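7.4 Gripper just under a desk edge

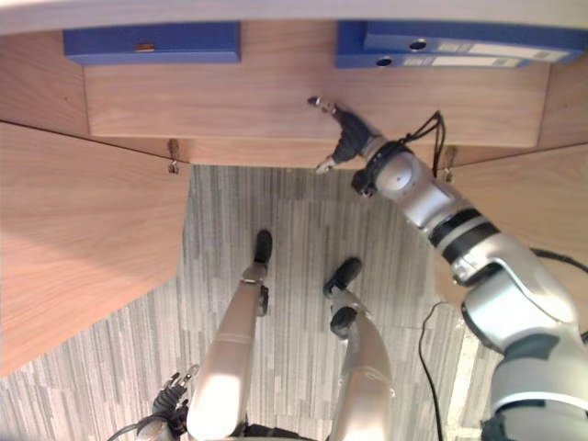 Read this section before you run any desk or shelf task with the walking unit. It replaces the half page in the first issue of the Siddale manual, which told you to "press Resume and allow the arm to clear itself". Please don't. We tried it at Tundovley and the arm did not clear itself.

What goes wrong

The head camera looks steeply down when the robot stands close to a desk. The planner is supposed to know where the lower edge of the front panel is. In our experience it knows where the edge was when the robot stopped walking, and a small shift of the feet afterwards is enough to spoil it. The fingers go in under the panel, the wrist lifts, and the arm pushes up against the wood. The screen may go on showing "Reaching" the whole time.

Zolero, who supply the arm software, say the force limit will stop the arm before any harm is done. Treat that as a hope. Sang Tăng logged 100 reaches at a desk and the limit failed to trip in 8 of them. Fault code 785 came up in only 2 of those eight, so a blank fault list proves very little.

CAUTION: Never put your hand between the gripper and the desk while the arm is powered, even if it looks still. A stalled arm is still pushing.

CAUTION: Do not pull the robot backwards by the body. The feet will slip before the fingers come free.

To free the arm

1. Press the red stop button on the hand unit. Do not use the Pause button on the screen, whatever the label next to it says.

2. Have a second person take the weight of the robot on the lifting strap. The legs go slack when the power is cut.

3. Turn the arm power key to Off and wait for the arm light to go out.

4. Look along the wrist from the side. If a cable loop has gone over the desk edge, lift it off first.

5. Hold the forearm, not the wrist, and lower it until both fingertips are clear of the panel.

6. Draw the arm back towards the robot's side.

7. Check the fingers for bends and the cables for nicks. If you find either, fit the transport cover and stop there.

Note: Other cables may be lying on the floor by the feet. Move them before anyone steps in to help.

Before you start again

1. Walk the robot back one full step and let it stand.

2. Run the Find Edge routine with the arm down.

3. Compare the line on the screen with the real edge of the desk. The routine reports "Good match" rather freely, so use your own eyes.

4. Make the first reach at the slowest speed with a thumb on the stop button.

5. If the arm catches a second time, end the session and save the log.

Note: Lorenz Auer has been promised a fix that watches foot movement during a reach. It was due last December. Until it has been fitted and tested on your own unit, repeat Find Edge after every change of stance - including small ones.

Send saved logs to Vy Lý with the software version and the height of the desk. A log without the desk height can't be used.

Section revised July 31, 2019. Checked by Uyên Lã.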